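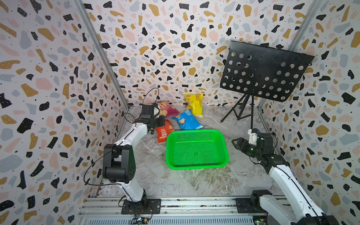 Four bags and one green basket, ready for snack night.

3 min read

I have been looking forward to this all week! Friday is snack night at our place in Grendside, and this time I went all in on chips from the import shelf at Rukico. Four bags, all different, and I had never tried a single one of them. I had set myself a limit of 15 dollars and stayed just under it, so I'm calling that a win.

First job was the basket. I love this green one — it's light, it has holes in the sides and bottom so crumbs shake right out over the sink, and it goes with the terrazzo in a way that makes me happy every time I walk past. 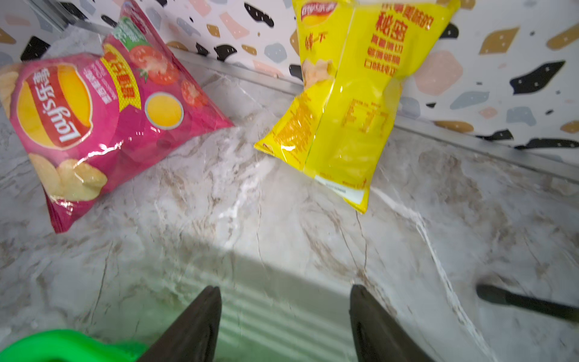
Tomato chips were the whole reason for the trip, and I will talk about them to anyone who stands still. I grew up on plain salted, so a sweet and tangy chip still feels like a treat from another planet. The pinky-purple Lay's bag has ripe red tomatoes printed right on it, little green stems and all, and I spotted it from the far end of the aisle. The yellow one next to it is Lay's too, with big red Chinese lettering that I can't read, so that flavor is going to be a surprise. I can't wait!

Now, the arranging. I like bags lying flat and side by side so you can see the fronts, and two fit nicely that way. After that it's a question of overlapping. Red-orange and blue look so good together against the green that I'd happily leave them like that all evening.

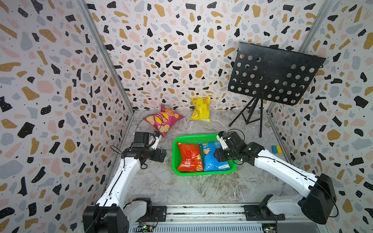 What goes with them

Sour cream with chives, a bowl of cut cucumber (trust me, with tomato chips it's wonderful), and cold fizzy water with lime. I may also make the Gidby onion dip again, the one that takes forever but disappears in minutes. Scores next week!

Comments (3)

chipfan300: Tomato is the best one, you're in for a good night. Try it with cream cheese.

marblecounter: Where is the basket from? I need one that color.

saltandlime: Please post the onion dip recipe — I lost my copy in August.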